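The Friday the left hand quit closing

If you were waiting on the bedding set I promised in the last newsletter, it's late, and I owe you the story. Get a coffee, it's a bit of a saga (and yes, it ends with a screw).

So, we'd been going great. The plan was 3,705 clean demonstrations of handling cloth, all done with the hand-held grippers in people's homes, on real beds with real laundry. Spreading, folding, pinching a corner and walking it across. By Friday lunch we were only 500 short and I was already being smug about it to Zamfira Ciobanu, who was kind enough not to say anything at the time.

Then Valentin ran the nightly check early and called me over. The left gripper in set two was reporting a finger gap that never reached zero. You'd squeeze the trigger, the fingers would meet, and the log would swear there was still daylight between them. Not much! A couple of millimeters. But a policy trained on that learns that "closed" means "almost closed", and with cloth, almost closed means you drop it.

My first thought was calibration, so we recalibrated. It looked fine for a few minutes and then drifted right back. My second thought was the software update from earlier that week, and I spent the whole afternoon rolling it back on the Mostach laptop, which I now regret, because it changed nothing and I had to put it all back again afterward. Ferhat Çetinkaya asked twice whether anybody had taken the finger linkage apart. I said sure, we'd looked at it. We had looked at it. From the outside, with the cover on, in bad light.

You can guess the rest. One of the little screws holding the linkage had backed out, less than a full turn, and there was enough play for the fingers to shift under load. In an empty hand the thing behaved perfectly. Give it a thick seam or a double layer of cotton and it would slip a hair, catch, and slip again. That's why calibration kept passing: we always calibrated with nothing in the fingers. Ugh.

The worst part was working out how far back it went. Sebastian Sima wrote a quick script to compare left and right gap readings across every session, and we sat there watching the bad ones light up. We'd lost 49 sessions completely. Some others could be saved by trimming out the two-handed parts, which was slow going, but Valentin put on music and we got through it.

Work with both hands on large white pieces was where it hurt most, all those long gathered seams and soft folds.
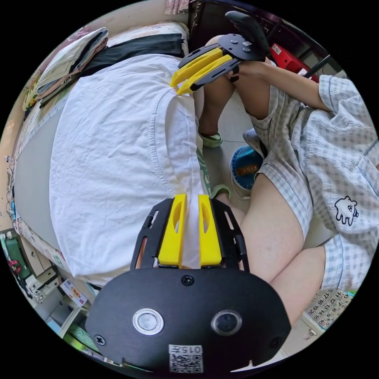 Traian Neagu wrote back after I sent the first version of this around, and he thinks I'm letting the screw take too much of the blame. In his view the real fault was a check that never had any fabric in it, and he'd like every gripper to pinch a folded towel before the first session of the day, with the reading written down by whoever did it. He also wants thread locker on everything, and he wants it yesterday.

He's right about the towel, so we've started doing it (it's an old blue one, and it now lives in the Lenar case with the chargers). The thread locker is on order. The bedding set should go out in July, minus the bad sessions, and I'll put the list of removed ones in the release notes so you can drop them from any early copy you've got. If you've been training on the preview and your left hand keeps letting go of things, please write to me!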